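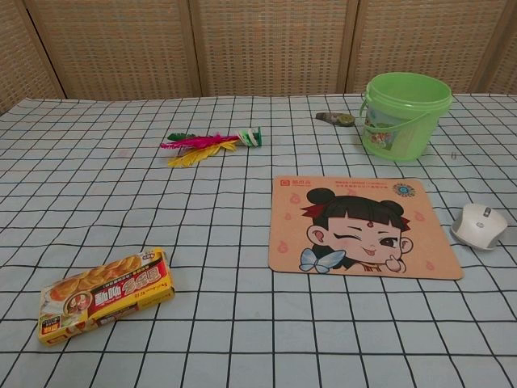

Section 4: Setting up your Plolumeck for the first time

Right, so you've read the bits on unpacking and where to put it (sections 2 and 3, and if you skipped section 3 please go back, it's short). Now we get to the part I enjoy, which is turning a stack of black trays and a bag of bedding into a working worm farm.

I've set up more of these than I care to admit. The first one I did off the leaflet in the carton, and I drowned half the worms inside a fortnight. The leaflet has been rewritten since then, but it's still only one sheet of paper, so Inna Ivanyshyn asked me to put the long version together for the club site. Everything in this section is for the three-tray Plolumeck. If you've got the older two-tray model, the steps are the same up to step 9 and then you can jump to the notes at the end.

Give yourself an afternoon. The bedding has to soak and you can't hurry it.

4.1 What you'll need

The base (the sump, with the tap hole in it)
Three working trays and the lid
The four legs
The tap, its rubber washer and the plastic nut
One block of Jeko coir
A nappy bucket or anything else that holds 20 litres
Some newspaper, plain black and white pages if you can get them
A hessian sack or an old cotton tea towel
A couple of handfuls of finished compost or decent garden soil
Your worms, still in their bag or box, in the shade

Don't order the worms until the farm is standing where it's going to live. I know it's tempting to get it all delivered together. They'll sit happily in their packaging for a day or two and then they'll start to sulk.

4.2 Legs and sump

1. Turn the base upside down on the grass or an old towel. Push each leg into its socket until it clicks. The back two are very slightly longer than the front two - there's a small B moulded on the inside. This gives the base its tilt so the liquid runs to the tap.

2. Turn it the right way up and lean on it. Properly lean, with your weight. If a leg hasn't gone home you want to find out now.

3. Fit the tap. The washer goes on the outside, between the tap and the wall of the sump. Then the nut goes on from the inside, hand tight plus a quarter turn. Leave the spanner in the shed.

4. Close the tap, pour in a jug of water and go put the kettle on. When you come back, run a finger under the tap. If there's a drip, take the whole thing off and look at the washer, which has probably folded over on itself. Mine does it every single time.

CAUTION: The nut is plastic and so is the thread. Overtightening will crack the sump and it can't be glued, at least not with anything I've tried.

5. Empty the water out and leave the tap open. I leave mine open all year with a watering can parked under it, and I'll explain why in 4.5.

4.3 The bedding

6. Take the wrapper off the coir block and put the block in your bucket. Add nine litres of lukewarm water. It'll look like far too much. Walk away for an hour.

7. Break it up with your hands. You're after something like a wrung-out sponge: squeeze a fistful and you should get a drop or two between your fingers. If it streams, tip the lot onto an old sheet in the sun for a bit and try again. If it crumbles, add a splash more water.

8. Tear up the newspaper into strips as wide as your thumb and mix them through, then add the compost or soil. The soil matters more than people reckon. Worms haven't got teeth and they need the grit to grind their tucker.

NOTE: Sânziana Tănase, who looks after the farms at our community garden, uses shredded cardboard in place of half the coir and gets results every bit as good as mine, for next to no money. If you go that way, pull off the sticky tape and any glossy labels first, and soak the cardboard overnight. I'm too lazy for the tape part so I stick with coir.

4.4 Trays and worms

9. Put one tray on the sump. Only one! The other two go in the shed until you need them, and that'll be months away. Line the bottom with two sheets of damp newspaper so the bedding doesn't fall through while it settles.

10. Fill the tray with bedding to a hand's width deep. Keep it fluffy and don't pat it down.

11. Open the worms and tip them out on top in one heap, packing material and all. Don't spread them out or dig them in. They don't like the light and they'll find their own way down. Fifteen minutes is normal, and if there are stragglers after an hour, have a look at whether the bedding's too dry.

12. Lay the hessian or tea towel over the top, wet through and wrung out, and put the lid on.

13. For the first two nights, leave a light on near the farm if you can, or prop a solar garden light beside it. New worms go wandering in the dark. By the third night they've usually accepted the arrangement.

CAUTION: Never leave the farm sealed up in a closed garage in hot weather. I lost a whole tray that way one January and the smell was something I won't describe in a manual. Shade and moving air are what you want. Under a verandah on the south side is perfect, if you've got one.

4.5 The first few weeks

No food for the first week. I mean it. They'll eat the bedding, and anything you add will just sit there and go slimy.

After that, start with a cupful of scraps every three or four days, tucked under the hessian in one corner. Go around the corners in turn and you'll soon see how fast they're getting through it. Pumpkin, melon rind, lettuce, tea leaves, coffee grounds and crushed eggshell are all good. My lot go mad for rockmelon. Hold back on the citrus and onion, and leave out meat, dairy and anything oily altogether.

Cut things up small. I used to run mine through an old blender and I did see a difference, but the noise drove everybody out of the kitchen so I'm back to the knife.

The tap: in the first month you'll get almost nothing out of it. Later on you'll get a steady dribble of brown liquid after you've fed them something watery. If the tap's closed and you forget about it, the sump fills, the worms fall in and they can't climb out again. So, tap open, watering can underneath. Dilute whatever you collect until it looks like weak tea and put it on the garden the same day. I wouldn't use it on anything you're about to eat raw.

4.6 When things look wrong

Little white threadlike worms everywhere: it's gone acidic. Stop feeding for a week and sprinkle on a spoonful of garden lime.

Tiny flies when you lift the lid: food's too near the surface. Bury it deeper and lay a thick wad of damp newspaper right across.

Ants: the bedding's too dry. Water it gently, then stand each leg in a tub of water. Margarine tubs fit nicely.

Sour or rotten smell: too much food. Take out what you can, fork the bedding over lightly and leave it be.

Worms bunched under the lid: if it's raining, ignore it, they do that. If it's dry out and they're still up there after a couple of days, check for heat and then for wetness.

4.7 Adding the second tray

Wait until the first one is full to within a finger of the top AND most of it looks like dark, crumbly soil. Then sit the next tray straight on the surface so the two are touching - an air gap is the usual reason they won't move up. Put a thin layer of fresh bedding in it, start feeding there and stop feeding below.

Two-tray owners, you stop here. When your top tray fills, empty the bottom one onto the garden, give it a rinse and swap it round.

Emptying and harvesting the three-tray is covered in section 5, along with how to pack the farm up if you're moving house.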